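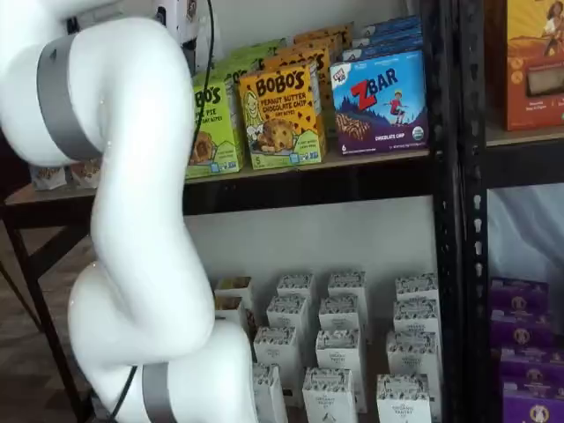
Bars and bites ought to share one entry, a reader wrote to the Grisside Guide to Packaged Foods, as any shopper looking for one will find the other beside it. The present article follows that suggestion and covers both, along with bagged granola.

Oat snacks

Oat snacks are packaged foods made mainly from oats, bound or baked with a sweetener and a fat, and sold ready to eat. The group includes oat bars, oat bites, filled oat bites and granola. Most of them keep at room temperature and are sold from open shelves in grocery stores, convenience stores, workplace pantries and vending areas. Oat cookies are usually counted as cookies and are left out here. Instant oatmeal is a breakfast cereal and is also left out.

Types

Granola is made of rolled oats mixed with oil and a sweetener such as honey, maple syrup or sugar, then baked until crisp. Nuts, seeds, coconut and dried fruit are common additions. Dried fruit is often added after baking, as it hardens in the oven. Makers who want large clusters press the mixture flat on the tray and leave it alone until it has cooled. Stirring during baking gives a finer, looser product.

Bars come in two main forms. A chewy or crunchy granola bar is pressed from a sticky mixture and cut to size. A baked oat bar starts as a dough and has a softer, more cake-like texture. Each bar is normally wrapped singly and packed with others in a carton.

Bites are small pieces of the same kind of food as bars. They may be round or square. Filled bites have a center of jam, fruit or nut butter closed inside the dough before baking. The filling has to be fairly thick, or it leaks through the seam in the oven.

Flavors

Peanut butter, chocolate chip, apple with cinnamon, and maple are found all year. Pumpkin spice products are generally brought out for fall, and many stores have them on the shelf well before October. Cranberry with pecan is associated with Thanksgiving and the winter holidays but is also sold at other times. Flavors named after desserts, such as apple pie, are common among filled bites, where the filling can stand in for that of the pie.

Packaging

Granola is most often sold in a stand-up bag. The bottom is folded into a gusset so that the bag opens out into a base when full. Many bags have a press-to-close strip near the top, and some have a clear window. Light speeds up the staling of oils, so windows tend to be kept small or placed low on the bag.

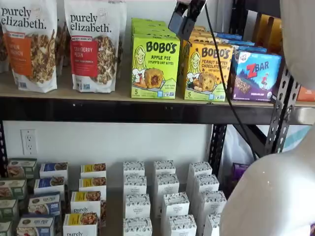
Cartons for bars and bites are made of thin folding board and have a flat front panel with the brand, the flavor, a picture of the food and the count. They stack and line up more easily than bags do. Brands commonly give each flavor its own background color and keep the lettering and drawings the same across the range. Color then does most of the work of telling flavors apart from a distance, and a carton put back in the wrong stack is easy to see.

Shelving

Oat snacks are usually shelved by brand first and by flavor second. Cartons are placed with the front panel outward, and the rest of the stock is lined up behind. Stores call each position along the front of the shelf a facing. Pulling stock up to the shelf edge after some has been sold is known as facing or fronting.

Bags are harder to keep in order. The contents settle, the top slumps, and a bag that stands well when full may lean once its neighbor is removed. Common remedies are a wire divider, a shallow tray, or a solid carton placed on one side as a support. In small displays with no dividers, granola is often put at the end of a shelf for this reason, next to boxed goods.

Older stock is moved forward and newer stock placed behind it, a practice called rotation. Dates on cartons are generally printed on an end or bottom flap, so each has to be turned or lifted to be read. A shelf plan, or planogram, shows which product goes where. The plan published by the Horance buying group on 2019-03-05 allowed 934 millimeters of shelf for oat snacks in its smallest stores, with 2 facings for each flavor of bar and one for each bag of granola. The Ekanayake plan, used in larger stores, listed 442 separate items in the whole snack aisle and kept children's bars on a lower shelf apart from the rest.

Storage at home

Unopened packages should be kept in a dry cupboard away from the stove. Opened granola keeps its crispness longest in an airtight jar or in its own bag with the air pressed out. Limp granola can be crisped again in a low oven for a few minutes. Soft baked bars and bites can usually be frozen in their wrappers, though the maker's instructions on the box should be followed where they differ.

See also

Flapjack (oat bar)
Muesli
Nevach oatcake
Trail mix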